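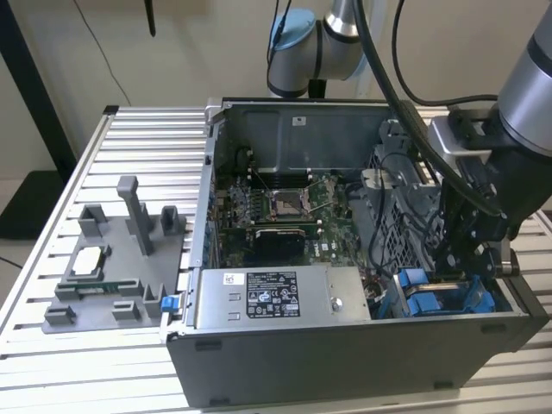
1/9 Term project update, disassembly cell. Our group has two arms on the bench and one desktop tower at a time, lying on its side with the panel off. The job is to get parts out of old office PCs without wrecking them. We're calling the project Truvlow.

2/9 The drive cage side is the hard bit. There isn't much room between the cage and the rest of the case, and our fingers are chunky. Soo-ah Ham redrew the finger brackets in March and we've been through three versions.

3/9 The printed plate to the left of the tower is our fixture. Grey filament, 60 per cent infill. Small boards go in the slot along the front. First print warped at one corner so we reprinted it with a brim.

4/9 Marking is out of 200. Half is the demo, the rest is the report and the logbook. If you're taking this unit next year, start the logbook in the first week. We had to rebuild two weeks of ours from chat messages.

5/9 Cables are still our most common fault. If a loom sits across the path, the planner doesn't know it's there and the wrist stops on force. We set the limit low on purpose. Moving the looms by hand first is allowed but costs marks.

6/9 So far we've logged over 400 attempts across all the towers. The spreadsheet has a column for the reason each one stopped. "Cable" and "missed latch" fill most of it.

7/9 Drive carriers with plastic handles are easier than screwed-in drives. We've left screws out of the demo. The Zurness group is doing a screwdriver end effector and they can have them.

8/9 We have 13 towers left to work through. Memory comes out last because the clips at each end need both arms and our timing between the two still drifts.

9/9 Next job is recalibrating the second arm, then a full run with the new fingers. Code is in the shared class folder under Skumar, our old team name. Ask me for access if you're in the unit.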